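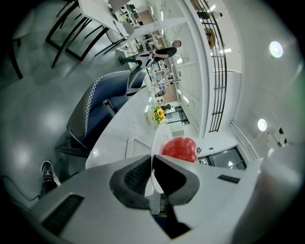
Section 4: Setting Up Your Drutby Kitchen Timer and Wall Clock

Welcome back! If you've made it through Section 3, your Drutby has its batteries in, the little green light has blinked at you twice, and the hands have swung around to twelve and stopped. If the hands are still wandering, give them a few more minutes before you go on (they like to take their time on the first day, and so do most of us).

You'll want the clock face down on a folded towel for this part, with the four buttons on the back where you can reach them.

Setting the time

1. Press and hold the SET button until you hear one long beep. Let go as soon as you hear it.
2. Press the UP button to move the minute hand forward. A quick press moves it one minute, and holding the button down makes it run along at a good clip.
3. Stop a minute or two short of the right time and finish with quick presses. It's very easy to sail past, and the hands only go forward, so you'd have to go all the way around again!
4. Press SET once more. Two short beeps mean the time has been saved.

Note: If you wait longer than 27 seconds between presses, the clock decides you've wandered off and goes back to its old time. No harm done, just start again at step 1.

Setting the kitchen timer

The timer runs separately from the clock, so you can boil eggs without upsetting anything. The longest time it will count is 93 minutes, and for a slow roast you'll need to set it a second time.

1. Press TIMER. The small window under the hands will show two zeros.
2. Press UP until you see the minutes you want.
3. Press TIMER again to start. The dot in the window blinks while it's counting.
4. When the bell rings, press any button to quiet it. If you're up to your elbows in flour and can't get there, it will ring for one minute and then stop by itself.

Choosing the bell

There are 11 bell sounds, and we'll admit that we argued over them for most of July. Adesuwa Bako on our sound bench is fond of number 4, a soft double chime that carries nicely into the next room. To hear them all, hold BELL and tap UP. Let go of BELL on the one you like, and it's yours until you change it.

Hanging the clock

1. Pick a spot away from the stove and out of direct steam.
2. Put the supplied screw into the wall, leaving enough showing for the slot on the back to catch.
3. Hang the clock, then give it a gentle tug downward to be sure it has seated.

CAUTION: Don't hang the clock over a cooktop or a sink. Steam can get behind the glass and fog the face from the inside.

CAUTION: Never mix old and new batteries, and take both of them out if you'll be away for the season.

If the clock loses time after a week on the wall, turn to Section 6 for the small adjustment wheel and how far to turn it.

Related items
Drutby Section 3: Batteries and First Start
Drutby Section 5: Daylight Saving Changes
Drutby Section 6: Running Fast or Slow
Replacement wall screw, part 483
Zirker Countertop Stand for Round Clocks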